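Visit report: Gerkari supplements plant, Flastham

The Gerkari site at Flastham opens to visitors on one Saturday in September. The plant makes capsules and tablets, mostly magnesium, vitamin D and a plant extract blend sold under the Yule name. The tour takes in goods-in, blending, encapsulation and the test room. Packing is done at Drekcombe and was not part of the visit.

Goods-in comes first. Each drum of powder is held in a caged area until a sample has been passed by the test room. Identity is checked by infrared against a stored reference. Plant extracts also go through thin-layer chromatography, as infrared alone does not separate closely related species well.

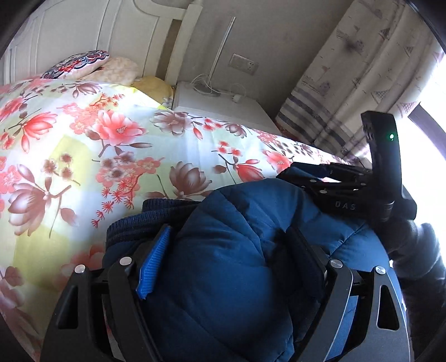 Blue quilted jacket held in a black gripper.

Blending uses a tumbling bin. The magnesium product is mixed in batches of 500 kg, with the flow agent added last and mixed for 4 minutes. Longer mixing coats the particles and slows the release of the active ingredient, so the time is fixed in the batch record and the operator cannot change it. Samples are drawn from the top, middle and bottom of the bin.

The encapsulation room is kept dry. The machine on the smaller line fills 3,000 capsules a minute, with a fill weight check at set intervals. The shells are cellulose. Gelatine was dropped for the whole Yule range, at some cost in brittleness when the air is very dry.

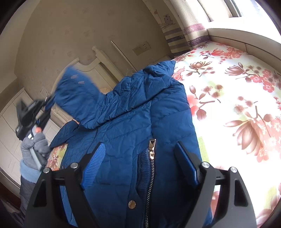 Rejected capsules are emptied and the powder is scrapped. It is not returned to the blend. I asked whether this applied to the extract products too, given their price, and was told that it did.

The test room runs disintegration in water at body temperature. A plain capsule should break up within 30 minutes; coated tablets are allowed 60. Retained samples from every batch are kept until after the printed expiry date. Heavy metals are sent to an outside laboratory, and I was not shown a certificate.
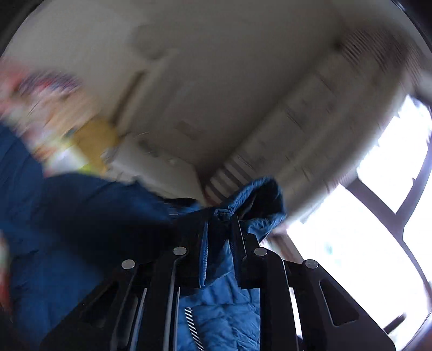 Quilted jacket and gripper, with the pale ceiling behind.

Questions about what the products do for the person taking them were referred to the label. Staff on the tour kept strictly to process. Parking is at the Drekcombe road entrance, and closed shoes are required.

Contact | Copyright, all rights reserved | Back to top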